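Ebook stuck on "preparing your file" – library app or me?

Posted 16/07/2019 by Nanna Ragnarsson

I borrowed the Baldursdóttir novel through Lonidow, the one our library switched to in January, because the paper copy had 64 people ahead of me. The ebook had none, and I now see why. It says "preparing your file" and has been saying so since breakfast yesterday. I'm trying to get it as an EPUB onto my Timetti reader, which is eight years old and takes most things if you're polite to it. The PDF does download, but it's 361 pages of print so small I'd need to hire someone to read it to me. I've restarted the app, the reader and, in a low moment, the router. Loan runs out in 11 days. Is there a trick?

Dorkgate

Restart the reader. Worked for me.

Armindo Baptista

She did say she'd restarted it.

The wait message is misleading. Lonidow won't hand over an EPUB until your reader has been authorised, and it doesn't ask you to do that, it just sits there preparing. Go to the website (the app hasn't got the setting), then My Account, then Devices, and add the Timetti by its serial number. On the older ones that's on the back in grey on slightly darker grey, so take it to a window.

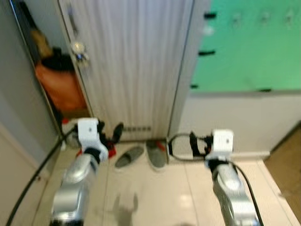
Once the device is listed, return the loan and borrow it again. Don't just press download a second time, as it'll fetch the same half-made file out of the cache. Then plug the reader in and copy the EPUB across by cable. Do check which folder it lands in – mine went into one called Temp, and I found it about as quickly as I'd find a black shoe against the bottom of a closet door at night. It wants to be in Books, at the top level, with no folders inside folders.

If the serial number is refused, leave out the dash. The form doesn't like it, though the number is printed with one.

Nanna Ragnarsson

It was the dash. On chapter two now, and I'm not sure about the narrator. Thank you, Armindo. Dorkgate, I did restart it again, to be fair to you.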